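Sprechzettel zum Vortrag "Salz, Wachs, Sklaven: Der Schwarzmeerhandel und die Versorgung Konstantinopels"

Vortrag am Donnerstag, 11. August 2022, Dauer 65 Minuten mit Aussprache

Folie 1 - Einstieg
Kurz begrüßen, dann gleich zur Frage: Wovon lebte die Stadt am Bosporus, nachdem das ägyptische Getreide im 7. Jahrhundert ausgefallen war? Antwort vorwegnehmen: von Thrakien, von Kleinasien und zu einem wachsenden Teil vom Schwarzen Meer. Um den dritten Punkt geht es heute.
Hinweis: Die Kreuzfahrer kommen erst ganz am Ende vor. Wer auf 1204 wartet, muss Geduld haben.

Folie 2 - Die Karte
Von Westen nach Osten zeigen: Mesembria, Varna, Donaumündung, Cherson, Bosporanische Enge, Trapezunt, Sinope. Langsam sprechen, die Namen sind nicht allen geläufig. Bei Cherson stehen bleiben. Die Stadt liegt am Rand des heutigen Sewastopol und darf nicht mit dem heutigen Cherson am Dnepr verwechselt werden. Die Frage kommt sonst nachher sicher.
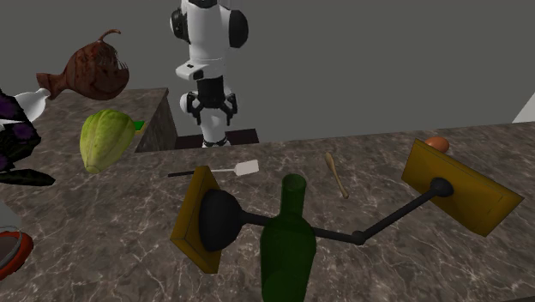
Roboterarm mit Zweifingergreifer hinter einer Marmorplatte, Computergrafik

Folie 3 - Cherson
Außenposten des Reiches, lange mit eigener Stadtverwaltung, unter Kaiser Theophilos dann Sitz eines Themas. Ausfuhr: Fisch, Salz, Häute, Wachs. Einfuhr: Getreide, Wein, Öl, Tuche. Die Abhängigkeit war gegenseitig. Eine bekannte Anweisung aus dem 10. Jahrhundert, im Handbuch für den Thronfolger: Bei einem Aufstand der Chersoniten sollen ihre Schiffe und Ladungen beschlagnahmt werden, dazu soll kein Schiff aus Kleinasien mehr Korn hinüberbringen. Den Absatz vorlesen, Übersetzung liegt bei den Unterlagen.
Falls jemand nach den Fischbecken fragt: Die Zisternen stammen meist aus römischer Zeit, manche wurden später weiterbenutzt. Genaueres nur auf Nachfrage.

Folie 4 - Bulgarien und die Zollfrage
Vertrag von 716 erwähnen, gesiegelte Waren, Strafe bei fehlendem Siegel. Dann der Streit von 894: Der Markt für bulgarische Waren wird von Konstantinopel nach Thessaloniki verlegt, die Abgaben steigen, es kommt zum Krieg. Ob der Handel wirklich der Grund war oder nur der Anlass, ist in der Forschung umstritten. Beide Meinungen nennen, keine davon ausbreiten.
Melix hat die Kartenvorlage für diese Folie geliefert, im Abspann nennen. Die Grenzlinie südlich des Balkangebirges ist darauf etwas zu scharf gezogen, das mündlich korrigieren.

Folie 5 - Die Rus
Verträge von 907 (Echtheit fraglich), 911 und 944. Kaufleute wohnen außerhalb der Mauern beim heiligen Mamas, betreten die Stadt nur unbewaffnet und in Begleitung eines kaiserlichen Beamten. Die Nestorchronik gibt für den Zug von 907 eine Flotte von 2.000 Schiffen an. Dazu sagen, dass die Zahl nicht zu halten ist - die arabischen und griechischen Quellen schweigen über den Zug.
Waren: Pelze, Honig, Wachs, Sklaven. Beim Wort Sklaven nicht weitereilen. Der Menschenhandel gehörte zum Kern des Geschäfts und wird in älteren Darstellungen oft in einem Halbsatz abgehandelt. 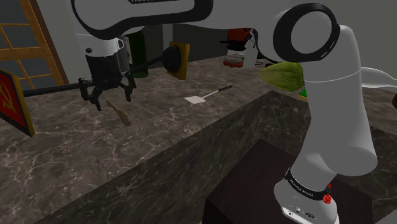
Für die Rückreise erhielten die Rus nach dem Vertragstext Proviant, Anker, Taue und Segel. Das zeigt, dass dem Kaiser an geordneten Verhältnissen gelegen war. Überwintern durften sie nach dem Vertrag von 944 nicht.

Folie 6 - Die Südküste
Trapezunt als Umschlagplatz für Waren aus dem Osten: Gewürze, Seide, Duftstoffe. Arabische Geographen beschreiben die Jahrmärkte dort. Von hier ging es zu Schiff weiter nach Westen. Nur zwei Minuten, die Folie ist ein Nachtrag aus der Fassung für Branby und kann bei Zeitnot entfallen.

Folie 7 - Ausblick
Nach 1204 und vor allem nach 1261 übernehmen die Italiener. Genua in Pera und Caffa, Venedig in Tana. Der Kaiser in Konstantinopel sieht die Schiffe vorbeifahren, der größere Teil der Zölle fällt auf der anderen Seite des Goldenen Horns an. Hier abbrechen, kein eigenes Kapitel daraus machen.

Aussprache
Bis zu 11 Fragen sind in der Zeit zu schaffen, wenn die Antworten kurz bleiben. Literaturliste und Quellenheft liegen am Ausgang. Wer den Text der Rus-Verträge auf Deutsch sucht, findet ihn im Quellenheft ab Seite 2.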